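Borkisby 6-Place Linear Pipette Stand

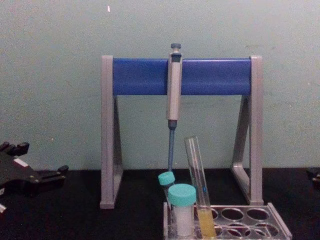 Pipette stand with blue hanging rail, one pipette on the rail.

**Item:** 479-B
**Sold by:** Walletti Lab Supply
**Price:** see current list, or ask for a quote on 14 or more

The Borkisby linear stand keeps hand pipettes upright between uses. It holds up to six single-channel pipettes, or a mix of single and multichannel if you leave a space between them. It is meant for benches where a round carousel takes up too much depth, such as shelves under a reagent rack or the strip behind a balance.

## Why hang pipettes

A pipette laid on its side with liquid in the tip can let that liquid run back into the shaft. From there it reaches the seal and the piston, and the next thing you notice is a drifting volume or a stiff plunger. Storing the pipette upright prevents most of this. Eject the tip before you hang the pipette up, even if you plan to use it again in a minute.

Upright storage also keeps the nose cone off the bench surface. If you work with cells or do any amplification work, that alone is worth the space.

## What fits

- Walletti single-channel pipettes, all volumes
- Tsuchiya T-series single-channel pipettes, made after May 2014
- Most other pipettes with a finger hook at the back of the handle

Older Tsuchiya models have a shallow hook and may slip when the stand is bumped. Order the adapter clips (item 479-C, pack of 2) for these. Electronic pipettes will hang from the rail but will not charge. For charging, see the Nultdale powered stand, which is a separate product and takes a different set of clips.

Eight-channel pipettes take up two places. Twelve-channel pipettes take up three and should go in the middle of the rail. We don't recommend hanging more than one twelve-channel on a single stand.

## Setting up

The stand ships flat with the hardware in a small bag taped to the rail. No tools are needed.

1. Set both legs on a level surface.
2. Fit the rail over the posts and push down until it seats.
3. Turn the thumbscrews finger tight. Don't use pliers.
4. Hang the heaviest pipette first and check that the stand doesn't rock.

If it rocks, loosen both thumbscrews, press down on the rail and tighten again. Rocking almost always comes from a leg that wasn't fully seated.

## Cleaning

Wipe down with 70% ethanol or a mild detergent. Diluted bleach is fine if you follow it with water - left to dry, it will dull the rail and pit the thumbscrews. Do not autoclave. The rail will warp and the warranty does not cover it.

Take the pipettes off before you clean. Spraying a loaded stand sends liquid into the plunger openings, and we see a fair number of pipettes come in for repair because of it.

## Parts and accessories

| Item | Description |
|---|---|
| 479-B | Stand, complete |
| 479-C | Adapter clips, pack of 2 |
| 479-R | Replacement rail |
| 479-T | Thumbscrews, pack of 2 |
| 479-L | Write-on labels, sheet of 14 |

Replacement legs are sold as a pair only. Email us for these, as they are not listed in the web store.

## Common questions

**Can I screw it to the bench?**
No. The feet have no mounting holes and drilling them weakens the leg. Double-sided foam tape works well if you need it to stay put.

**Will it fit in a biosafety cabinet?**
In most cabinets, yes, but keep it away from the front grille and toward one side so it doesn't disturb the airflow. Check that you can still reach past it.

**Does the plunger setting matter during storage?**
Setting adjustable pipettes to their top volume takes some load off the spring. It makes a small difference over years of use. Follow your pipette's manual if it says otherwise.

## Shipping and returns

In-stock orders leave our warehouse within 2 business days. Unused stands can be returned for 91 days in the original carton. Adapter clips and labels can't be returned once the bag is open.

The warranty covers defects in the rail, legs and thumbscrews for two years from the date of purchase. Keep your packing slip.

Fit questions go to Wakana Kubo in product support. Send the make and model of each pipette and, if you can, a photo of the back of the handle.

Page last updated August 16, 2022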